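Trernby Table Mat, Undyed Wool Felt

Product page, updated 2018-04-03

The Trernby mat is a thick felt mat for the dining table, the sideboard or the desk. It is made of undyed sheep wool, so the color comes only from the animal and changes a little between one batch and the next. If you order more than one mat and want them to match, please order them together and write this in the comment field.

We make the mat in our workshop in Claltley. The wool is washed, carded and pressed in layers, and after this the felt rests flat for 9 days before we cut it. The resting time is long, but felt which is cut too early can pull in at the corners, and we had this problem with our first mats.

The edge is left without sewing. Many customers ask if it will open with time. In normal use it does not. Small fibers will come out during the first weeks, and you can remove them with a clothes brush or with your hand. Please do not cut them with scissors very near to the surface - it leaves a mark that stays.

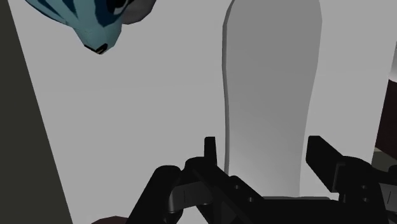 Matte black and grey, close view.

Sizes and weight

The mat comes in 2 sizes. The small size is for one plate and a glass. The large size, which we call Bretinton, is for a serving dish or for a keyboard with a mouse beside it. The large mat weighs 500 grams. The thickness is the same for both.

Heat

You can put a warm plate or a teapot on the mat. For a pan directly from the oven we recommend our cork trivet, or two mats one over the other. Wool does not burn easily, but it can turn yellow under strong heat and this does not wash out.

Care

Shake the mat outside, or use the vacuum cleaner with the soft brush. If something is spilled, press a dry cloth on it immediately and do not rub. For a bigger stain use cool water and a little wool soap, then dry the mat flat, away from the radiator. The washing machine is not suitable, also not with the wool program. A mat that has become wavy can be ironed through a damp cotton cloth.

Keep the mats in a drawer with cedar wood if you do not use them in summer. Moths like undyed wool very much.

Delivery

We send orders within 3 working days. In November it can take longer, as many people buy for the holidays and we are a small workshop. Mats are sent rolled in paper. After you open the parcel, lay the mat flat with some books on it for one night.

Returns are possible if the mat is not used. Please write first to Lindalva Cavalcanti, who answers all questions about orders, with your order number and a short note on the problem. For matching coasters see the Xavier set, made from the same felt and sold separately.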